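Removing old clear tape from the front edge of a white tabletop

Home > Furniture and Surfaces > Tables and Worktops

tabletop_2298
Posted in December

I have a white table with a straight front edge. A run of clear packing tape was put along the top, close to that edge, some time before I got it. It lies parallel to the edge and has wrinkled along its length. I don't know what the tape was meant to hold down. The surface under it may have a chip or a lifted seam, but I can't feel one through the tape.

The table is used for sorting and folding. A gray plastic basket stands on it most of the day, and each time the basket is pulled forward the base catches on the tape. The wrinkles also collect lint.
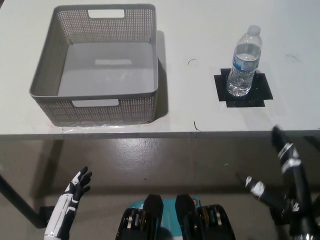 Front edge of the table with the tape, basket and water bottle in their usual places.

What I have tried so far:

Fingernail at one end. The tape comes up in slivers and leaves the adhesive behind.

Warm water and dish soap on a cloth, left for ten minutes. No change.

A white eraser. It works on the residue but very slowly, and the eraser is used up after a few inches.

I don't know what the top is made of. There is no label on the underside apart from a sticker with the word Orport and the number 430, and I could not match that to anything. I assume a laminate or a melamine board but have not confirmed it. I would like to avoid solvents that could dull or yellow the white.

Two things I need to know. First, what takes off aged clear tape without marking a white surface of unknown type. Second, whether I should put anything back along the edge afterward. The basket gets dragged over it many times a day and I assume that will wear it eventually.

Kevach_bench
Member, 3000 posts

Use heat first and solvent second. Aged tape splits because the film has gone brittle and the adhesive has set. Warming softens the adhesive enough that the film will lift in longer pieces.

Procedure:

Clear the table. Move the basket and the bottle off it completely, as you will want to work along the full length.

Set a hair dryer to medium. Hold it 4 to 6 inches above one end and keep it moving over a section as long as your hand for 30 to 40 seconds. The surface should be warm to the touch and no more. If you can't rest a finger on it, it is too hot. Some white coatings will discolor and some edge strips are held on with hot glue, which lets go at a fairly low temperature. You mention the tape is near the edge, so keep the air pointed inward.

Lift the end with a plastic scraper or an old plastic card at a low angle. Do not use a razor blade. On white surfaces a blade scratch picks up dirt and shows as a gray line.

Pull the film back over itself, nearly flat to the table, slowly. Pulling straight up is what causes the splitting. Where it tears, warm it again and restart from the torn end.

For the residue, test first. Put one drop of plain cooking oil on a spot on the underside or near a back corner, leave it 15 minutes, wipe, wash with dish soap, dry, and look at it under a strong light from the side. If nothing has changed, use the same oil on the adhesive. Lay it on with a paper towel, leave it 20 minutes, then scrape with the plastic card and wash twice. Oil left behind will stop anything else from sticking to the edge and will transfer to whatever you fold there.

If oil does not shift it, rubbing alcohol (70 percent) on a cloth is the next step, with the same test beforehand. It is generally safe on laminate and melamine. It is not safe on some painted tops and it will soften shellac or acrylic finishes. Do not use acetone on an unidentified top.

When the edge is clean, look along it with a flashlight held low. A lifted seam will throw a shadow. Raised laminate can be glued back with a thin layer of contact adhesive and a clamp, using a scrap of wood to spread the load. A chip can be filled with white repair paste. If you find neither, the tape was probably there to keep something in place and does not need replacing.

One thing on the basket. Check the underside for a molding burr before you blame the tape. Mine had one near a corner and it scratched everything. Two passes with fine sandpaper took it off.

zurkent_shelf
New member

just used wd40 on mine. sprayed it, waited, came off with a rag. smelled for a day. table is fine, but mine is gray so maybe that's different

Tijani Laundry Room
Member

I agree with the heat method and would add something on your second point.

Don't put packing tape back. The film is thin and will wrinkle again as soon as something is pushed across it. If the edge does need protection, use a clear furniture film sold for desk edges, cut to wrap over the front and down the face. The wrap matters. A strip that lies only on top has an exposed long side for the basket to catch.

Cheaper option: put four self-adhesive felt pads under the basket and lift it when you bring it forward. The pads will need replacing every few months if damp clothes go in, as the adhesive does not like water. Round ones stay on longer than square ones.

I would skip the spray lubricant above. It does loosen adhesive, but it spreads under the edge strip if there is one and is difficult to wash out of a seam.

tabletop_2298

Update. Heat and the card removed most of the film in 2 long pieces. Cooking oil took off nearly all of the residue on the second application. There is a hairline seam at the left end that can be felt but does not lift. I have left it alone for now and ordered the felt pads.

The basket did have a rough spot on the base. Sanded.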